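4.2 What ends up on a desk

I went into the Usness part of the study expecting the desks to be the dull bit. Kitchens were where I thought the good stuff would be, and I'd planned to get through the desk material in a weekend in March. It took me a good deal longer than that! Desks turn out to be where people park whatever they were eating, drinking or rubbing on their hands, and then leave it there (mine is no better, for the record).

Of the 538 surfaces in the Jasetness set, the ones I kept going back to were the desks that double as a snack table. You get a drink bottle, a bowl or a cup, and then behind them a sort of back row of containers that doesn't seem to belong to any one job. I started calling this the back row in my notes and the name stuck, so I've kept it for the rest of the paper. Ritchie's older scheme would file each container by what's in it, but I couldn't make that work, because half the labels can't be read and I'd only be guessing. I went with colour, shape and where the thing stands instead. Figure 3 is a good case of it.

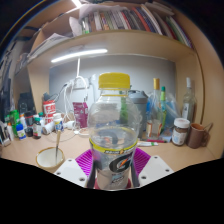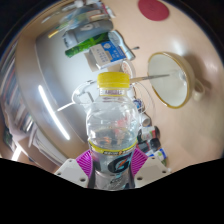
Figure 3. A clear drink bottle with a yellow ribbed cap and a "G" and lightning bolt label. First view: bowl and spoon, with the back row at the left rear. Second view: cup and dark red coaster.

4.3 Drinkware and its neighbours

Once the back row was sorted I looked at what keeps a drink company. I coded a neighbour as anything I could make out on the same surface in the same view, so the bowl in the first view of Figure 3 counts and so does the coaster in the second. Views of one desk were coded separately and only joined up afterwards. That's slower, but I'd tried it the other way on the Mukar desks and kept losing cups.

Coasters gave me the most grief. I'd written "coaster in use" as a code early on, then found plenty sitting off by themselves with the cup somewhere else, so I split it into "under" and "apart". The one in Figure 3 is an "apart". Spoons got the same treatment, with "in bowl" and "on surface" as the two codes, and I went back over the early desks to bring them into line.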